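Water Dispenser FAQ
Nendura Workplace Services: Rascombe Building

Which floors have a bottled dispenser?
Every floor except the basement. The Wernow wing has one unit per corridor, the Nuttall wing one unit beside the stairs.

When should a bottle be changed?
When the water level drops below the neck and the tap runs slow. Do not leave an empty bottle on the unit over a weekend.

How is a bottle changed?
Switch the unit off at the wall. Lift the empty bottle straight up. Wipe the neck of the full bottle, remove the seal, invert it and lower it onto the unit. Large air bubbles should rise within a few seconds. If they do not, lift the bottle and reseat it.

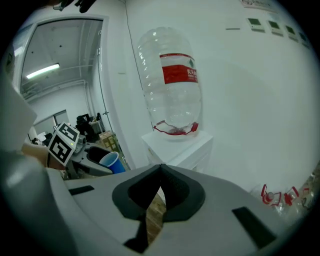
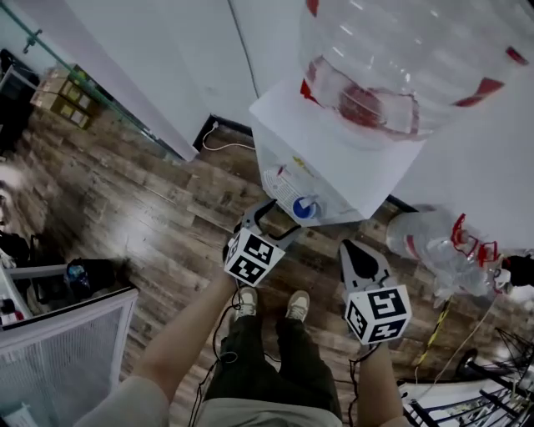 Bottle-top dispenser with clear bottle inverted on a white unit.

Where do empties go?
Stand them in the rack by the goods entrance. The deposit is refunded only on bottles returned without cracks. Bottles used for anything other than drinking water are not accepted.

How do I order more?
Use form 1220. Orders under 50 bottles are delivered with the regular run. Orders of 100 or more need a delivery slot, and the store room must be cleared first. The store room holds 400.

Can I bring my own cup?
Yes. Keep the rim clear of the tap.

Who cleans the units?
The service contractor. The next full sanitizing round is in October. Units are out of use for one morning each, and a notice is put on the unit the day before.

The unit is leaking. What now?
Switch it off, remove the bottle if it can be done safely, and report the floor and corridor to the service desk. Check the bottle for hairline cracks near the neck, the usual cause.

Page last updated Tue 10 September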